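Joltel dish kit, is it worth 2,895 for a small place?
posted in Kitchen & Automation, Jun 12, 2019

Driswood

Looking at the Joltel counter kit. One arm, the base clamp, the software and a license for their sim kitchen. 2,895 and they want the whole thing up front, no monthly. We run a break room kitchen for 28 people and the sink is a constant fight. I'm not a programmer but I can follow a setup guide and I've wired up a few hobby arms before.

Things I can't get out of the sales page:

Does the dish pickup really work or is it just a demo they tuned for the one video? Is the sim any use for someone who only wants to run it, not develop on it? And how long before you had it doing something useful? They say an afternoon. I don't beleive an afternoon.

Also is the support any good. I emailed twice, got one reply, it was a PDF.

Return window is 7 days from delivery, so I'd like to know what to test first if I do buy.

Yoo

Have had one since November. Short version, good arm, so-so software, sim is better than I thought it would be.

Afternoon is a stretch. Bolting it down and getting it to move, yes, an afternoon. Getting it to pick up a dish out of a sink and put it in a rack, took me most of 2 weeks of evenings. A lot of that was me doing stuff in the wrong order, so learn from that.

Do NOT start on your real sink. Start in the sim kitchen that comes with the license. It's a plain kitchen, counter, sink, faucet, a few things lying around, and you run the same job files on it that you run on the arm. You can break as many fake plates as you want.
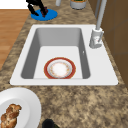

Dish pickup is the part everyone asks about, and it's a fair amount of trial and error. Cups are easy. Bowls fine. Flat plates lying on the bottom are what will eat your time, and the easy jobs in the guide all have the plate standing in a rack already. So set it up like this one, one plate flat in the basin, no water, the red rim close up against the front wall. With the plate there the gripper has very little room on the near side. Mine kept trying to come in from the front and hitting the wall of the sink. You have to set the approach to come from the back where the floor is open, and keep the path clear of the faucet in the back corner. Took me forever to find, it's under Grasp, then Side preference. Default is "nearest" and nearest is wrong for plates.

Once that works, then add a second dish, then move on to the real thing.

Stuff that bugs me:
- the gripper pads wear, buy spares with the kit, shipping on its own is silly
- no water in the sim at all, so a full sink is something you only find out about on the real arm
- updates reset your saved speeds. Every time. write them down
- it is slow. Slower than a person by a lot. If your sink is a pile by lunch it won't keep up

Support: first reply is always the PDF. Reply to the PDF and attach your job log, then you get a human. Mine was helpful once I got there.

For your return window, sim on the first day, arm on the second, then wet plates right away. If it can't hold a wet plate by the end of the window send it back. Would I buy again, yes, but I like messing with it. For 28 people who just want clean plates, I'd get a bigger dishwasher and a sign.

Cover

don't have this one, have the older Joltel with the short arm. Couldn't reach the bottom of a deep sink at all, so measure yours before you order. Counter to basin floor, and also from where the clamp goes to the far corner. The chart on their site is for the arm stretched straight out, you lose a good bit of that once it has to bend down over the edge.

Clamp wants a square counter edge too. Mine is rounded and it crept until I put rubber under it.

Driswood

Thanks both. Measured, the reach is tight but should be ok from the left side. Didn't know about Side preference, thats the kind of thing I was after.

Yoo, do the job files from the sim go straight across or do you have to redo the heights?

Yoo

Straight across except heights. There's a calibrate step, touch the gripper to the counter, then the sink floor, then the rack. Redo it if you bump the clamp. Takes a few minutes and it will skip it without telling you if you hit Run too early, so watch for the green check.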